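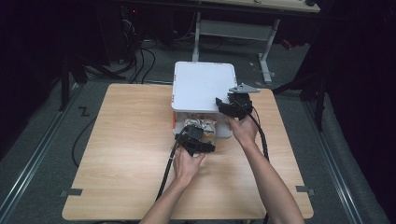

Ridberg Evening School
Household Economics, Unit 7: Storing Dry Food at Home
Handout, 04/05/2018

In the last unit we discussed how to plan the shopping for one month. Now we look at what happens with the food after it comes home. Many families lose money in this step, and they do not notice it because the loss is small each time.

1. The Londwood exercise

Our reading for today describes a household in Londwood which kept a notebook of all dry food: flour, rice, beans, oats, sugar. In November they bought 2,000 grams of flour and threw away 556 grams of it. The reason was insects. The bag was open on a shelf near the stove.

Please calculate at home: which part of the flour was lost, in percent? Write also the price, using what you pay in your own shop.

2. Conditions

Three things damage dry food: moisture, warmth and light. For most grains the moisture is the worst. A shelf above the stove gets steam every day -- it is a bad place even when it is practical. Beans suffer less than flour. Nuts have a lot of fat and become bitter in a warm room, so they should be bought in small amounts.

3. Containers

Glass is heavy but it does not keep smells. Plastic is light and cheaper, but the lid must close well. Paper bags are good only for a short time. Write on every container the date of opening, not only the date of buying.

Old food goes to the front and new food to the back. Do not pour new rice on top of old rice.

4. Vocabulary

shelf life -- how long a food stays good
pantry -- small room or cupboard for food
bulk -- a large quantity, usually without small packages
stale -- not fresh anymore, dry or hard

For next time

Read the Drustudstead chapter, first half only. Bring a list of the dry food in your kitchen, with weights. Items under 1,000 grams can be written together on one line.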